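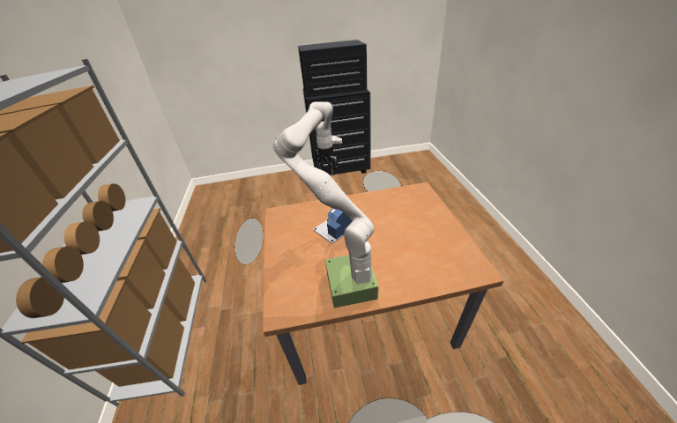

Célula de mesa de Tijani en el simulador: brazo sobre bloque de montaje verde, pinza negra y pieza azul sobre placa blanca.

Kidska Tijani. Paquete de simulación para brazo articulado de sobremesa

Ref. de catálogo: familia Tijani, edición Taller
Fabricante: Kidska
Disponibilidad: descarga inmediata tras la validación de la licencia

Descripción general

Tijani es un paquete de escenas y controladores simulados para programar tareas de manipulación con un brazo articulado montado en mesa. Se suministra con una célula completa (brazo, pinza, bloque de montaje, mesa, mobiliario de taller) y con las herramientas necesarias para generar trayectorias, comprobar colisiones y registrar ejecuciones sin ocupar un equipo físico.

El paquete se dirige a integradores, departamentos de formación técnica y grupos que desarrollan políticas de control. No sustituye a la puesta en marcha sobre la máquina real ni a la evaluación de riesgos de la instalación.

La edición Taller se ejecuta sobre el motor Fulis, incluido en la licencia. Las escenas pueden abrirse también en modo de solo lectura con el visor gratuito.

Contenido del paquete

Escena base «Taller», con suelo de lamas de madera, paredes grises, armario de herramientas con cajones y estantería metálica cargada con cajas y cilindros.
Modelo cinemático y dinámico del brazo, con límites de articulación editables.
Modelo de pinza con mecanismo articulado y control de apertura por posición o por fuerza.
Juego de 31 piezas de manipulación con masa, fricción y centro de gravedad configurables.
Complemento Volville para la variación automática de iluminación, texturas y posición de objetos.
22 tareas preparadas, con su condición de éxito y su límite de tiempo.
Documentación en español e inglés.

Características técnicas

Tipo de licencia: por puesto, con activación en línea o por fichero
Paso de integración por defecto: 4 ms
Detección de colisiones: mallas convexas; malla exacta opcional en dedos y piezas
Modos de control: posición articular, velocidad articular, posición cartesiana, par
Registro: estados articulares, pose de la herramienta, contactos, imagen de cámaras virtuales
Formatos de importación de geometría: STL, OBJ, URDF
Interfaces de programación: Python y C++
Ejecución sin pantalla: sí
Ejecución en paralelo: sí, hasta 900 instancias por servidor, según memoria disponible

Escena de trabajo

La base del brazo se apoya en un bloque verde cercano a uno de los bordes del tablero. El bloque es un objeto independiente: se puede desplazar, girar o eliminar, y el sistema de coordenadas del brazo lo sigue. En la configuración de fábrica queda libre una zona amplia del tablero a un lado del brazo, destinada a bandejas, plantillas o un segundo puesto.

La pieza azul de caras angulosas se entrega sobre su placa de apoyo blanca. La placa está definida como cuerpo fijo. Para tareas de retirada y reposición se recomienda mantenerla así y variar únicamente la orientación inicial de la pieza.

El mobiliario del entorno tiene geometría de colisión activa. El alcance del brazo supera el contorno de la mesa, de modo que una trayectoria mal acotada puede llevar la pinza fuera del tablero. El planificador lo admite por defecto. Quien necesite restringir el volumen de trabajo debe activar la opción «Limitar a superficie» en la ficha de la célula.

Control de la pinza

El mando por posición acepta consignas de apertura en tanto por ciento del recorrido. El mando por fuerza aplica una consigna constante hasta que el contacto se estabiliza o vence el tiempo de espera. Ambos modos devuelven un indicador de agarre calculado a partir de los contactos en los dedos, no de la distancia entre ellos.

Con piezas de caras inclinadas conviene aumentar el número de puntos de contacto por dedo. El valor por defecto es suficiente para prismas y cilindros; en geometrías irregulares puede producir deslizamientos que no corresponden al comportamiento real.

Variación de escena con Volville

El complemento modifica entre ejecuciones los parámetros que el usuario marque como variables. Cada variación queda identificada por una semilla, que se guarda con el registro y permite repetir la ejecución en las mismas condiciones. Parámetros admitidos:

Intensidad, dirección y dureza de las luces
Textura y tono de suelo, paredes y tablero
Pose inicial de piezas y placas
Presencia y carga del mobiliario
Posición y óptica de las cámaras virtuales
Coeficientes de fricción y masas

Las variaciones que dejan dos cuerpos en interpenetración se descartan antes de iniciar la simulación. El descarte se anota en el registro con el código de los cuerpos afectados.

Requisitos del sistema

Sistema operativo: Linux de 64 bits; Windows de 64 bits sin ejecución en paralelo
Memoria: 16 GB mínimo, 32 GB recomendados
Tarjeta gráfica: necesaria solo para cámaras virtuales y visor interactivo
Espacio en disco: unos 22 GB con todas las texturas instaladas
Conexión: solo para activación y actualizaciones

Limitaciones conocidas

Los cables y mangueras no están modelados. El usuario debe reservar un margen en las articulaciones de muñeca si la instalación real los lleva por el exterior.

Los cajones del armario son geometría fija y no se abren en la edición Taller.

El mando por par requiere reducir el paso de integración. Con el valor por defecto pueden aparecer oscilaciones en la muñeca al entrar en contacto con cuerpos fijos.

Los tiempos de ciclo obtenidos en simulación son orientativos y no deben utilizarse como dato contractual.

Licencias y soporte

La licencia de puesto incluye actualizaciones menores y soporte por correo durante la vigencia del contrato. La licencia de aula permite instalar el paquete en varios equipos de una misma sede, con registro centralizado de ejecuciones. La ejecución en servidor se contrata aparte.

Las solicitudes de soporte deben adjuntar el fichero de registro, la semilla y la versión del motor Fulis. Sin estos tres datos la incidencia no se tramita.

La próxima revisión menor está prevista para febrero. Incluye cambios en el cálculo de contactos de la pinza; los registros anteriores seguirán siendo legibles, aunque su repetición exacta exigirá conservar la versión del motor con la que se generaron.

Accesorios y productos relacionados

Tijani, ampliación de segundo brazo
Tijani, juego de bandejas y plantillas
Volville, licencia independiente para escenas propias
Fulis, módulo de ejecución en servidor

Solicitud de presupuesto: indique número de puestos, sistema operativo y modalidad de activación. Para licencias de aula, indique también la sede de instalación.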